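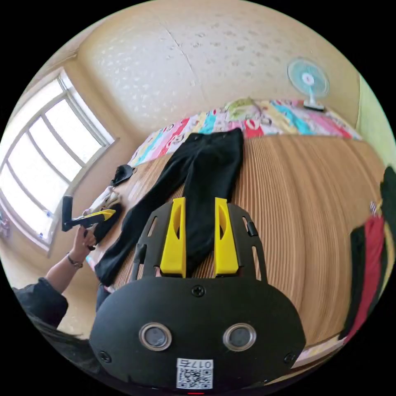
Figure 7.1 Bright yellow against black.

Chapter 7
Contrast: Making Things Stand Out

I painted my first sign when I was still in school, for a bakery called Darwish, and it was awful. I'd picked a soft orange for the letters and a soft green for the background, two colors I loved (I still do, separately!), and up close on my bench they looked terrific together. Then we hung it over the door, I walked across the street to admire it, and the name of the shop was gone. You could see a sign. You just couldn't read a word of it. Mr. Darwish was very polite and asked if it would look better once the sun went down.

What I'd done was choose two colors with different hues and nearly the same lightness. Chapter 6 went through hue at some length, and if you did the exercises you've got a pretty good color wheel pinned up by now. Keep it there, but we're going to lean on it a lot less from here on. This chapter is mostly about light and dark.

Try something before you read any further. Take the paint chips you collected in March, or any pile of colored paper, and put them in order from lightest to darkest, paying no attention to what color they are. It's harder than it sounds. The yellows are easy and so are the navy blues, but almost everyone gets stuck in the middle, where the reds and greens and medium blues bunch up. Squint. Squinting blurs the edges and lets you compare the big patches. If you still can't decide between a red and a green, take a black-and-white photo of them side by side and see which one comes out darker. (The photo isn't perfect, and cameras disagree with each other about red especially, but it'll settle most arguments.)

Once you've got your row, pick up a chip from one end and a chip from the other and lay the small one on top of the big one. There's your contrast. Now take two neighbors from the middle and do the same thing. I have a pair like that taped inside my paint box, the orange and the green, as a reminder.

Yellow deserves a word of its own, and it gets most of section 7.2. A strong yellow is a strange thing among the strong colors, very light and very bright at the same time. A blue that strong is dark, and when you lighten it with white it goes chalky. So yellow against black gives you a big jump in lightness plus plenty of color, and that's why you'll find the pair on road signs, wasps and taxi cabs. Put the same yellow on white and it nearly disappears! Same paint, same brush, and the lettering is useless from the curb.

In 7.3 we'll get into distance and size. My old teacher, Reginald Wojcik, made us test every layout from over 40 feet away, out in the parking lot, in whatever weather we happened to have. I hated it and now I do it to my own students. Thin letters need more contrast than fat ones, and a color pair that works at arm's length can turn to mud by the time you reach the far fence.

Section 7.4 is about too much of a good thing. The Skornden trail map is my favorite case, a handsome map that somebody later covered in so many bright warnings that you couldn't find the trail. We'll strip it down together, a layer at a time, and you can decide where you would have stopped.

What you'll need for this chapter:
Your row of paint chips, in order
One sheet each of black, white and mid-gray card
2 flat brushes, any width you're comfortable with
A small jar of strong yellow
Somewhere to stand well back

7.1 Lightness Comes First

Let's start with the gray card. Lay it flat in decent daylight and set your lightest chip in the middle of it.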